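I Spent Three Days Teaching a Robot to Tidy Up, and My Thumbs Still Hurt

The first thing I did as a robot teacher was slam the student's hand into the table. Not hard! But hard enough that there was a beep, and everything stopped, and I said a word I won't repeat in this magazine. The technician next to me reached over, pressed a button, and told me to go again. That was Monday morning, a little after nine, and I had a whole lot of going again ahead of me.

I'd signed up for a short course at Stemar, a small company out in Cutdale that trains people to train robots. You may have the idea (I certainly did) that somebody sits at a keyboard and types in where the arm should go. Some robots still work that way, and they're great if the thing you want picked up is in exactly the same spot every time. The newer approach is closer to how you'd teach a kid to tie a shoe. You do the job yourself, using the robot's hand in place of your own, over and over, and the software studies the recordings until it can have a try without you.

There are two ways to do the showing. The one we started with is called hand guiding, and I loved it. You put the arm in a sort of limp mode, grab it near the wrist, and just pull it where you want it to go. It feels like dancing with somebody who is very polite and weighs a lot. The trouble is that your own arms end up all over the recording, and you get tired fast. By lunch my shoulders were done.

So after lunch we moved to remote control. I sat in an office chair with a controller in each hand and a screen in front of me showing the view from the little camera at the wrist. Move my right hand, and the robot's hand moves. Squeeze, and the fingers close. Easy, right? I figured that after a childhood of video games I'd be a natural, and I was terrible. The wrist camera takes a lot of getting used to. The fingers are always right there at the bottom of the view, huge, and the rest of the world swings around behind them. Tilt your hand a tiny bit and the whole table goes sliding off sideways. I had to look away from the screen twice in the first hour and stare at the carpet.

The job was tidying. Small stuff on a dark tabletop, a turquoise container, pick and place, nothing fancy. I've done this exact job at home every night of my adult life without a single thought, and I want to tell you that it is full of decisions. Where do you grab? How far down do you go before you squeeze? Do you come in straight from above or lean in a little? When do you slow down?

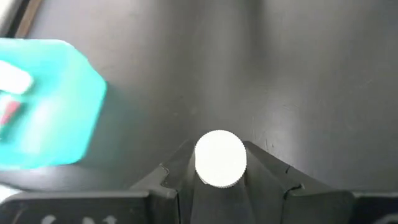
What surprised me most was how much I'd been leaning on touch. With my real fingers I know I've got hold of something before I've even looked. Through the controllers I had nothing, no weight and no pressure, so I kept squeezing and then hovering there, waiting for a feeling that never came. The technician called it "asking permission." Don't ask, she told me, just look at where the fingertips are and lift. And she was right, but it took me most of the afternoon to believe her.

Round things were my enemy. If the fingertips aren't on either side of the widest part, a round thing can slip away, and off it goes across the table while you chase it like a cat after a ping-pong ball. Shiny things were a pain too, in a different way. Under the lamps anything white can blow out to a blank blob on the camera, and you find yourself steering by its edges and hoping. I asked if we could turn the lights down and was told no, the robot's going to have to live with bad lighting sooner or later, so it may as well see some now.

Here's something I'd never have guessed. My bad tries weren't all thrown out. If I fumbled and then recovered, that recording was worth keeping, and sometimes worth more than a clean one. A robot that has only ever seen perfect grabs has no clue what to do when one goes wrong. It's like learning to drive with somebody who never once had to brake. So the fumbles stayed in, with a little tag, and the ones where I gave up and sighed were deleted. (The sighs don't get recorded. I asked.)

What they really don't want is dithering. If you stop halfway and think, the robot learns to stop halfway and think, in the same spot, forever. They showed me one trained by an earlier student at Hullaveck, the firm that runs the warehouse across town, and every single time it got near the container it paused, bobbed up and down, and then went in. That was a person's nervous habit! Some guy's hesitation, saved for good. I watched it do this over and over and felt like I'd met him.

My target for the course was 80 good recordings. I hit it on the last afternoon, with 3 to spare, and I was very proud until I learned that my lot was going into a much larger pile. The set they train on, which they call Tejada (after a street, I think, though I got two different stories), held 2,954 recordings before mine went in. All of them were made by people sitting in that same squeaky chair, each with their own way of reaching for things. I like that part. Lefties come in from the left. Careful people go high and slow. I come in too fast and fix it at the end, which is also how I park.

Then came the wait. The training ran overnight, and I drove back out the next morning with a box of doughnuts and a bad case of nerves. We stood behind the yellow line and the technician started it up. No controllers, no me.

It missed the first one. It came down beside the thing, closed its fingers on nothing, and carried that nothing very carefully over to the container. I laughed so hard I had to put my coffee down. On the second try it came in a little fast, corrected at the last moment, and got it. I knew that move. I'd have known it anywhere, because it was mine, and I was yelling and pointing at it like a parent at a school play.

It got plenty more wrong that morning, and they've asked me to come back in March and record some more. I've said yes. I'm bringing my own cushion for the chair.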